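Looking After a Light Wood-Grain Laminate Tabletop

Last updated 08/06/2024

Most of the tables that come through our kitchen and sewing room have a laminate top with a printed grain. They are cheap to buy secondhand, easy to wipe and hard to ruin, but they do get ruined, and nearly always in the same few ways. These are the tips we use at home, with a few sent in by readers after the May page on drawer runners.

Find out what you have

Before you put anything stronger than dish soap on a table, find out what the top is made of. Get down and look at the edge. Solid wood carries its grain over the side and shows end grain at the short ends. Veneer has a thin layer of real wood, often with a matching strip glued around the edge. Laminate has a hard, even surface and usually a dark or pale line where the sheet meets the edge band.

If the edge is painted or hidden, look underneath. Chipboard or fiberboard on the bottom rules out solid wood. Then run a fingernail over a knot. On a printed top you will often feel nothing at all, although some newer sheets are pressed with a texture that follows the pattern.

The other test is to look for repeats. Printed grain comes off a roller, so on a long table the same knot may turn up twice. On a small one you may never find it.

Everyday wiping

Use a soft cloth, warm water and a drop of dish soap. Wring the cloth until it no longer drips. Wipe along the grain from one end to the other, rinse the cloth, wipe again with plain water, and dry with a towel. Drying matters more on pale tops, where soap film shows as cloudy streaks when the light comes in low.

Do not flood the surface. Laminate itself does not mind water, but the board under it does, and water gets in at seams, screw holes and any place where the edge band has lifted. Once chipboard swells it stays swollen.

Skip wax and oil polish. They have nothing to soak into, so they sit on top and collect dust. If a table came to you already sticky with polish, wash it two or three times with warm soapy water, changing the water each time.

Checking for marks

Pale tan grain hides crumbs and fine scratches very well. Clear the table and look across it from a low angle with the light behind it, then walk to the other side and do it again. A dull patch that stays put from both sides is wear or residue. A patch that moves when you move is only the light.

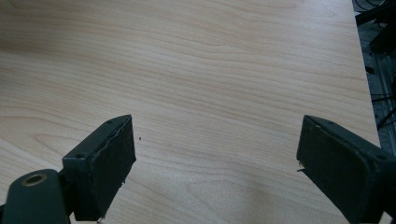 Pale beige laminate with a fine, wavy grain and darker knot-like swirls.

Look closely at the darker swirls too. It is easy to scrub at a printed knot thinking it is a coffee spot, and a scouring pad will take the shine off long before you notice your mistake. Wipe a doubtful spot with a damp white cloth. If no color comes off after a few passes, leave it alone.

Stains

Tea and coffee: Make a paste of baking soda and water, spread it over the mark with a finger and leave it for 20 minutes. Lift it off with a damp cloth. Do not rub, as baking soda is slightly gritty and will dull a glossy finish.

Ballpoint and marker: Put rubbing alcohol on a cotton ball and dab, turning the cotton to a clean side each time. Try it first on the underside of an overhang or near a leg. Wash with soapy water afterward.

Grease: Undiluted dish soap, left for a few minutes, then a warm damp cloth. Old grease near a stove may need this done several times.

Glue and tape residue: Warm it with a hair dryer on low and roll it off with your thumb. What is left will usually come away with a little cooking oil, followed by soap to get rid of the oil. A plastic card makes a good scraper. Put the metal one back in the drawer.

Candle wax: Let it harden, or hold a bag of ice on it, and push it off with the plastic card.

Hair dye and turmeric: Act fast. If the stain has set, the baking soda paste may lighten it. A few days near a sunny window often fades turmeric further.

Heat and scratches

A hot pan will blister laminate or leave a white ring, and neither can be polished out. Keep a trivet on the table all the time so it is there when your hands are full. Slow cookers and irons need one as well. Steam from a rice cooker set close to the edge can loosen the band over a few months.

For scratches, the best you can do is make them less visible. Furniture markers in a light oak or maple shade work on fine lines. Start with the lightest color you have, draw along the scratch, and wipe off the extra right away. For a deeper nick, use a laminate repair paste, pressed in with a plastic knife and leveled while soft. Two thin fills look better than one thick one.

Felt pads under lamps, mixers and sewing machines save a lot of this work. Check the pads when you move things. Grit gets caught in the felt and then scratches worse than the bare foot would have.

Loose edges

The edge is where most of these tables fail. Go around it with your fingertips every so often and feel for a lip or a gap.

Iron-on edging can often be put back with an iron on a medium setting over a piece of plain cotton cloth. Move slowly, keep the iron moving, and press the strip down behind it with a block of wood until it cools. If the old glue is full of dust it will not hold. In that case peel the loose part back gently, brush it out, and use a thin coat of contact adhesive on both faces. Wait until the glue is tacky before you press them together, and open a window.

Small gaps that are not worth regluing can be sealed with a little clear silicone, smoothed with a wet finger. This keeps water out of the board.

Using the table as a work surface

A plain top is handy for cutting fabric, wrapping and sorting, and it takes only a little preparation:

Lay a cutting mat down before any blade comes out.
Use low-tack painter's tape for marking lines and take it up the same day.
Clamp with a scrap of wood or folded cardboard on both sides.
Put down an old sheet for paint, and brown paper for glue.
Wipe the surface before fabric goes on it, even if it looks clean.

If the table slides while you work, put rubber cups under the feet. If it rocks, try turning it around before you start folding paper under a leg - floors are often worse than tables.

From readers

Sorin Golob writes from Zilludcombe that he stores his leaf extensions flat under the bed with a towel between each one. His were leaning against a wall for years and one took on a bow. He also keeps the leftover strip of edging from every repair, rolled up and labeled with the name of the table.

Another reader asks whether a laminate top can be sanded and stained. It cannot be stained, as the printed layer is paper and very thin. It can be painted. Clean it well, scuff it lightly with fine sandpaper, use a bonding primer, and let each coat dry for as long as the can says. Leave heavy objects off it for a couple of weeks after the last coat.

Next on the list are chair glides, and what to do with a drawer bottom that has dropped out of its groove.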